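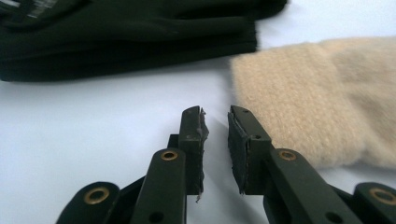 Trikness hand gripper, two-finger model: two stars out of five

I bought the Trikness for teaching an arm to fold and stack small textiles. You squeeze the handle, the fingers close, and the tool logs what you did. For the first 2 weeks I had no complaints. The linkage moves evenly and the grip is easy on the wrist.

The trouble is the pads. On my unit the left one has gone rough along its edge, and a small pale flap is hanging loose near the lower end of the pad. It looks like the backing is fraying. The right pad is only slightly worn at the corners. Trikness rates a set for 700 cycles. Mine started to go at 100, handling nothing harder than cloth.

A loose flap matters more than it sounds. It snags on fleece, so the fabric stays on the finger after you open the grip. I threw out a whole afternoon of recordings over this. If you copy those motions to a powered arm, it may drag the piece along and pull over whatever is next to it.

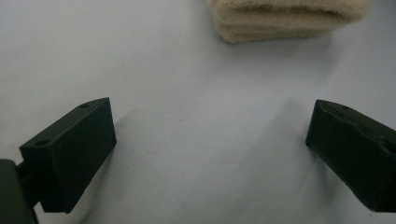

I wrote to Plornau, the seller, and got a reply from Zlatko Kos the next morning. He asked for the serial number, told me to stop using the pads, and sent a replacement set. No argument about the warranty. He also said a new adhesive is due in November, but could not say if older units will be covered.

The link plates, pins and brass grommets have given me no trouble. My old Paisan gripper was heavier and slower to close, but its pads lasted up to 5 months.

Check the pads before every session, and run a fingertip down the inner edge of each. I would hold off on buying until the new adhesive ships.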